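Folding heavy sweaters without them turning into a brick??

Forum: Laundry & Closets
13 replies, 3,365 views

tinpail
2/26/24
ok so I have a drawer from Kaltow, shallow one, and every sweater I fold comes out too fat and the drawer wont shut. Knits mostly. I do sleeves in, then half, then half again. What am I doing wrong. Hanging is out, tried it, shoulder bumps on everything

moss_and_co
Too many folds. Sleeves straight down the sides instead of across the middle, then thirds. Flat stack, no more than 4 high.

Prerura77
Disagree w/ thirds. Thirds puts a hard crease right across the chest and on a cable or rib it stays. Roll them. Bottom to collar, loose. I've rolled all mine since July and no complaints

moss_and_co
Rolling stretches the hem. Seen it on two of mine

Prerura77
only if you pull while you roll. dont pull

lintcatcher
Do you fold on the bed? Thats half the problem imo. Bed is soft, everything shifts. Use a table. Face down, smooth it from the middle out, THEN sleeves.

tinpail
on the bed yeah. Or my lap lol. Table is usually full of mail

edow_flat
Face up is fine too. I never flip mine, neck at the far end, hem toward me. One sleeve in, other sleeve in, bring the hem up to the collar, one more fold if the drawer is short. Done.

lintcatcher
face up you get the sleeves showing on the front, looks messy in a stack

edow_flat
Its a drawer. Who's looking

moss_and_co
I'm looking

gravyboat
what about those plastic folding boards? got one from Lo Presti, used it for tshirts, for thick stuff it was useless, kept popping back up. Just me?

lintcatcher
No same. Fine for shirts. Sweaters need hands

edow_flat
Doing the black one now, left sleeve in, right one still to go. Laundry heap is on the sofa waiting its turn

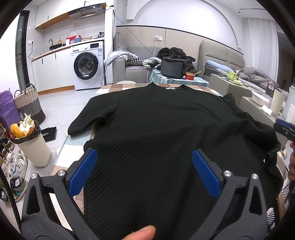 Black knit, crew neck, zigzag rib. Face up on the checkered cloth.

Prerura77
See thats exactly the kind of knit I'd roll. All that raised pattern, you fold it four ways and it never sits flat

edow_flat
two folds not four. And the pattern hides a crease pretty well imo

moss_and_co
Sleeve across the middle like that is where the bulk comes from tho. Lay it down along the side seam

tinpail
ok cleared the table and tried it moss's way, sleeves down the sides, then thirds. Drawer shuts!! barely. Gonna try rolling the gray one tmrw and see

Prerura77
loose!! dont pull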